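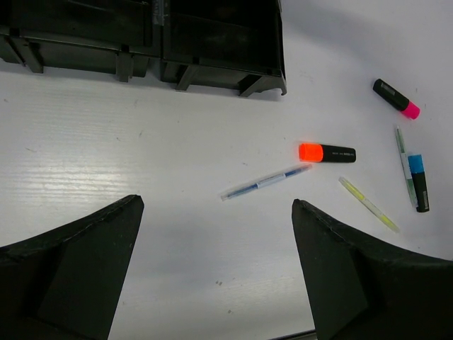
共用作業室 卓上・備品点検票(コメント付き)

実施日:2月13日(木)
場所:ガーントン館2階 共用作業室
点検者:ナジュワ・ガーネム
立会い:アナス・ハサウネ(途中で電話に出て、そのまま戻らず)
判定の記号:○ 良好 △ 要改善 × 不可 — 該当なし

1. 天板

1-1 ぐらつきがない ○
四隅を順に手で押して確認。前回まで脚の下に挟まっていた折り紙状の会議資料は撤去済み。脚の調整ネジを回せば済む話だった。

1-2 傷、欠け、ささくれがない ○
白い天板は何でも目立つ。その点では正直な机である。

1-3 汚れ、粉、消しかすがない △
細かい黒い点がいくつか残っている。指でこすって取れるものは取った。取れないものは「模様」と呼ぶことに前回決まったらしいが、議事録にその記載はない。

1-4 照明の反射が作業の妨げにならない △
天板は艶消しのはずだが、光の当たり方によっては木目風の筋まで白く浮く。細かい字を読む人は席をずらすこと。ブラインドの紐の修理はヤミン商会に依頼中。依頼中になってからの期間については書かない。

2. 筆記具と収納

2-1 使わない筆記具が収納に戻っている ×
6本が机の上に出ていた。黒い収納ケースは同じ机の上にある。距離の問題ではないと思われる。前回のコメント欄には「ケースが遠い」とあったため、ケースを机に移したという経緯がある。次は何が遠いのか、教えていただきたい。

2-2 転がり落ちるおそれがない △
床に落ちたペンは、踏むと見事に滑る。昨年4月、ウィサム・ダルウィーシュさんが身をもって示してくださった。けがはなし。コーヒーは全損。

2-3 収納ケースが安定して置かれている ○
黒いプラスチック製、仕切りが隣り合う型。脚が天板に接していること、手で軽く押しても動かないことを確認した。角の脚がやや外向きに反って見えるが、がたつきはない。次回も見ること。

2-4 ラベルが読める △
仕切りの合わせ目あたりに、半透明のテープかラベルらしきものがある。ラベルであれば用をなしていない。テープであれば、何を留めているのか知りたい。ウィダード・シュブールさんに書き直しを依頼した。字がいちばんきれいだという理由で毎回頼まれている。申し訳ない。

2-5 インク切れのものを戻していない —
全数の試し書きは次回に回す。書けないペンをケースに戻す行為は整頓に含まれない、とだけ申し添える。

3. 刃物と工具

3-1 カッターの刃が収納されている ○
引き出しの2本を確認。いずれも刃は引っ込んでいた。

3-2 はさみの本数が台帳と合う △
台帳より1丁多い。減るよりよいが、どこかの部屋では減っているはずである。グラービル棟の方、お心当たりはありませんか。

3-3 ホチキスの針が散っていない ○
今回はなし。感動した。

4. 床と通路

4-1 椅子が通路をふさいでいない ○

4-2 延長コードが歩く場所を横切っていない △
壁沿いに直した。直したそばからまたがれた。コードが動いたあとも、習慣のほうは動かないようである。

4-3 消火器の前に物がない ×
段ボール箱が1箱。側面に「一時置き」と太字で書いてある。同じ箱が前回の点検票にも登場する。中身はクルリスの古いカタログ289部。11日以内に引き取り手がなければ古紙に出す。ハラ・スマーディさんの承認済み。

5. 費用の必要な事項

・ラベル用テープ 1,000円
・コードカバー 2,000円
・段ボール箱を運ぶ人手 無料(ただし志願者なし)

是正の期限と担当

2-1 筆記具を戻す。担当は使った人。名乗り出がなければ、点検の時点でいちばん近くに座っている人とする。この規定を読んだ途端に席を立つのは有効な抜け道なので、次回までに塞ぐ。
2-4 ラベルの貼り替え。担当シュブール。テープが届き次第。
4-2 コードカバーの取り付け。担当ハサウネ。電話が終わり次第。
4-3 箱の移動。担当ダルウィーシュ。持ち上げるときは膝を曲げること。中身は紙なので、見た目よりだいぶ重い。

総合判定:△

前回の総合判定も△。その前も△。棚の中の綴りをさかのぼると、ほとんど△である。一度だけ○があるが、筆跡が点検者のものと違う。

立会人の追記(ハサウネ)
戻りました。2-1について、うち1本は私のものかもしれません。どれかは覚えていません。試し書きのときに呼んでください。

点検者の返信
呼びます。電話は置いてきてください。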